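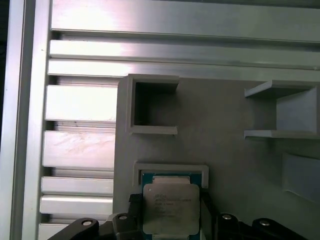 Thảo Ông

Speaker notes, Wimgate session. Keep to time and leave questions for the end.

Start with what is on offer. The Ralletti kit is sold for handling bare processors on the bench. It comes as a pair of finger pads, a printed practice plate and a set of taught moves. Plivham supplies it; Abeysekara does the fitting and the first-day training. I have had it on trial since February.

Describe the plate. Grey, matte, with raised pockets and one pocket sized for the chip. The pads close on the edges of the substrate and leave the lid clear. Say this slowly, as most questions last time were about contact with the lid.

Next, the real board. Point out the open socket and the lever on its right. The memory slots sit above and below it, so side clearance matters more than reach.

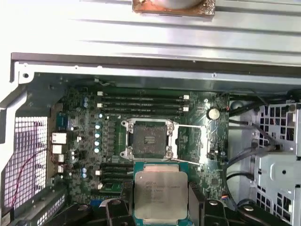 Xeon held by its sides, below the open socket.

Pause here. The trial log has 922 pick attempts over 6 sites, two of them ours. I am not quoting a success rate until the log has been checked by someone outside the trial.

Price: the pads are sold in sets of 5. Pads are the only part we have had to reorder. Training is charged separately – ask Abeysekara for the current sheet.

Move on to the upright hold. The chip stands between the pads with the practice panel behind it. Mention that the panel copies the board layout in outline only. It will not teach anyone what a pin grid looks like, and the manual should say so on its first page. 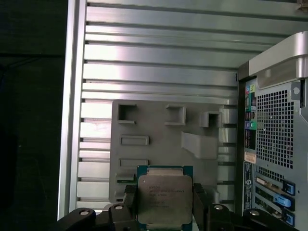 Upright grip in front of the practice panel.

Weak points. The manual skips fingertip inspection. I would add a check before every run: look at the tips, look between them, remove anything caught there. Show the next slide without comment, then ask the room what they would do first.

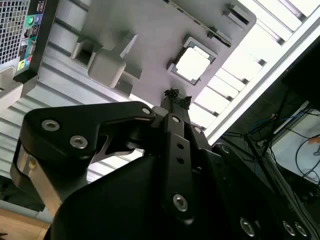
Page 2

Close with the recommendation. Buy the plate and one set of pads, book the training, and hold off on the service contract until the revised manual is out. Slides go to attendees on Monday, August 24, 2026.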